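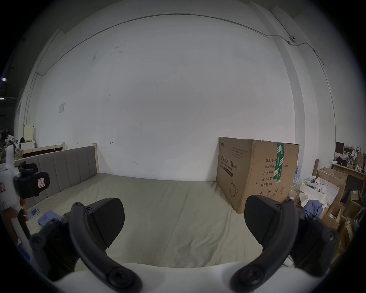 Kurodby Aparthotel to open beside Tunstall station in May

TUNSTALL, 2024-01-23. Urkier, the family-run hotel group, will open its second aparthotel this May, and bookings are open from today. Kurodby Tunstall brings 408 studios and one-bedroom flats to the old goods yard, two minutes' walk from the station and right next to the canal path.

Guests can stay for a single night or settle in for months at a time. Every flat has its own kitchen, a proper dining table and a desk by the window, and there is a shared laundry on each floor. Downstairs there will be a bakery café open from six in the morning (good news for anyone on the early train!), a small gym and a reading room that looks out over the water.

"We've wanted to be in Tunstall for years, and this is such a lovely spot," said Lacey Ackroyd, general manager. "You can walk to the market, the theatre and the park, and then come home and cook your own tea. I can't wait to show people round."

The building was drawn up by the design studio Gritberg, which kept the brick front of the yard and its long row of arched windows. Lead designer Niilo Vainio spent much of last winter on the courtyard, where apple trees and benches will take the place of the old loading bays.

"The arches were bricked up when we first saw them," he said. "Opening them again changed the whole ground floor, and the morning light in there is wonderful."

Residents of Tunstall are welcome too. The café and courtyard will be open to all, and the meeting rooms can be hired by the hour. Kevin Foley, who heads the food side, is already talking to bakers and growers nearby and would love to hear from more of them.

Parking for 988 bicycles is shared with the station, and the number 708 bus to the airport stops outside the front door.

Press contact: Zhuoran Xie, Urkier press office. Visits to the site can be arranged for weekday mornings.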